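Skirumwood Bimanual Cloth Set

Data card and README, release 3
Last edited 4 Apr 2024
Maintainers: Saskia Pirihi, Shayne Henare

Summary

Skirumwood is a set of 1,544 teleoperated episodes of two-arm cloth handling on a tabletop. It was gathered for training and testing imitation policies on garment folding. Each episode holds head camera video, joint states and gripper commands for both arms, and a short text instruction. Release 3 replaces release 2 in full. Do not mix the two; the gripper scale changed (see Known issues).

What is in an episode

head_rgb -- color video from the head camera
joint_pos -- measured joint positions, left arm then right arm
joint_cmd -- commanded joint positions, same order
grip -- gripper opening per arm, 0 closed, 1 open
instruction -- one English sentence, lower case, no period
outcome -- success, partial or fail
operator -- integer code
garment -- integer code, see garments.csv

All streams are resampled to the head camera clock. Raw clocks are kept in the side file raw_times.npy for anyone who wants to redo the alignment. Depth was recorded in January and dropped; the files were large and no baseline used them.

Tasks

There are eight task labels: flatten, fold_half, fold_sleeves, fold_full, turn_over, drag_to_edge, stack and recover. The recover label covers episodes that start from a bad state, such as a bunched corner or a fold that has slipped. Operators were told to start recover episodes from whatever the last failure left on the table and to leave the cloth alone between episodes. Start states in the other labels were set by hand.

fold_half and fold_full overlap. An episode that went through a half fold on the way to a full fold is labeled fold_full only. Use phase.csv if you need the split point.

Collection

Episodes were recorded by operators driving the arms through the Prornard leader rig. An episode starts on a pedal press and ends on a second press. Presses less than 3 seconds apart were thrown out automatically. Operators worked in sessions of 75 episodes at most, with the garment changed at the operator's choice inside the session.

The table and the items near it were not reset to a fixed layout between sessions. Background clutter is part of the data. Crops that remove it are provided as a list of boxes in crops.json, though our own runs used the full view.

Labels

Outcome was set by the operator at the end of the episode and checked later by a second person, Mereana Partington or Digby Grimshaw. Where the two disagreed the second label stands and the first is kept in outcome_op. "Partial" means the garment ended in a state from which one more fold would finish the task. This was hard to apply to flatten, and we advise treating partial as fail for that label.

Splits

train, val and test are split by session, so no session appears in two splits. The test split also holds garments that are absent from train. The split files are plain lists of episode names. Please report results on test with the seen and unseen garments listed apart.

Known issues

1. Release 2 stored grip in motor counts. Release 3 stores it as a fraction of full opening. Code written for the old scale will run without an error and give wrong commands.
2. One arm often hides the other's fingertips from the head camera. There is no wrist video in this release to make up for it.
3. Contact with the tabletop is not labeled. Some episodes press the cloth down hard enough that joint_cmd and joint_pos drift apart. These were kept.
4. Printed garments are mostly shown print side up. A policy may learn the print as a cue for orientation.
5. Operator codes 3 and 8 are the same person. The codes were left as they are so that old session logs still match.

Loading

Unpack the archive, set SKIRUM_ROOT to the folder, and run check_files.py before anything else. It compares sizes and hashes and prints the names of missing episodes. The loader in read_episode.py returns a dictionary of arrays and has no dependencies beyond numpy and a video reader. The Drorness converter is in tools/ and is not maintained.

Contact

Questions on labels go to Mereana Partington. Questions on the loader, or requests for raw clocks on single episodes, go to Shayne Henare. Leonie McKinnon handles access.

Sample head camera views
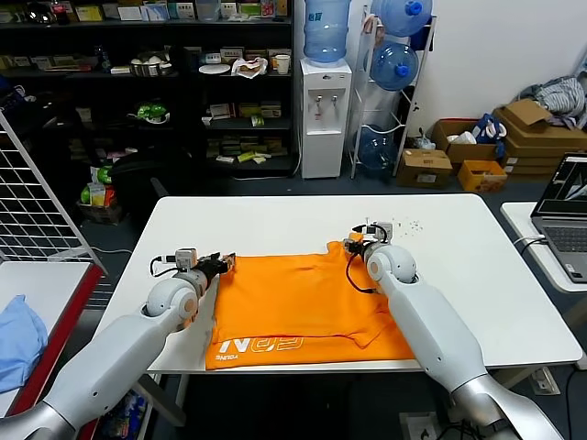
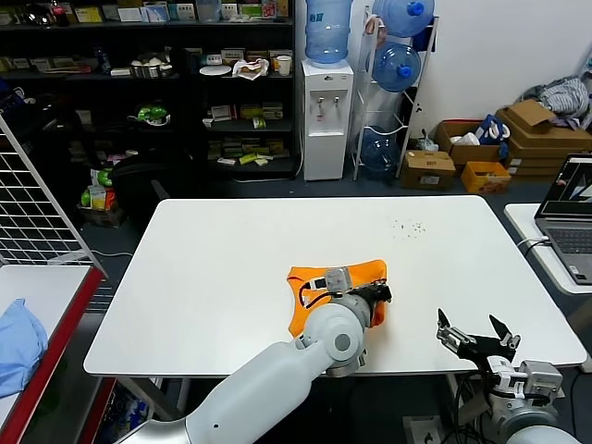
Head camera, orange cloth on the main table. First view: both grippers holding the T-shirt near the top. Second view: left gripper on the folded cloth, right gripper open.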